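March 16, 2026

Started on the two-board table today. Itziar Ibarra wants it for the Okstead room by the end of the week, so I went over the top before lunch to see what it needs. The seam between the front and back boards is still straight and I can't get a fingernail into it. The back board is the narrower of the two, as on the Desdale table, so the spare clamps should fit.

Most of the marks are on the right half. They are light scuffs, nothing deep. I tried the soap on a small patch near the back right corner and it took off the gray ones but left the pale ones. Didn't try anything stronger. If we sand, we have to sand the whole board or the color will show a step, and I don't want to do that for scuffs.

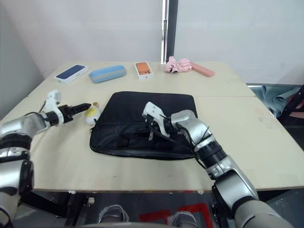 The laptop sleeve is the black padded one with the zipper. It weighs 310 grams empty on the small scale, 385 with the foam sheet in it. It sags toward the front when there is nothing inside, and the creases stay in it after it has been flattened by hand. I left it under the Nieminen catalog over lunch (15 minutes longer than planned) and the folds were softer afterward but still there. The foam sheet does more good than the weight. I would keep the sheet in for storage and take it out only when the sleeve is wanted soft.

Fabric is a bit shiny, so chalk shows on it badly. Use tape for the corners – the low-tack kind, on the table, not on the sleeve. The corners are rounded, so measure to the straight part of the edge.

The little egg-shaped toy, white with the yellow patch and the tan cap, goes back in the small-parts drawer at night. It was on the windowsill this morning. Its label in the drawer still says 499, from the old Drernivdale list, and I have left that alone until someone redoes the whole drawer.

To do: second soap pass on the right half, new roll of low-tack tape, ask Itziar if the Okstead room wants the table with the seam toward the wall or across. Felt pads for the legs – we had a bag of them in October, not in the usual box now.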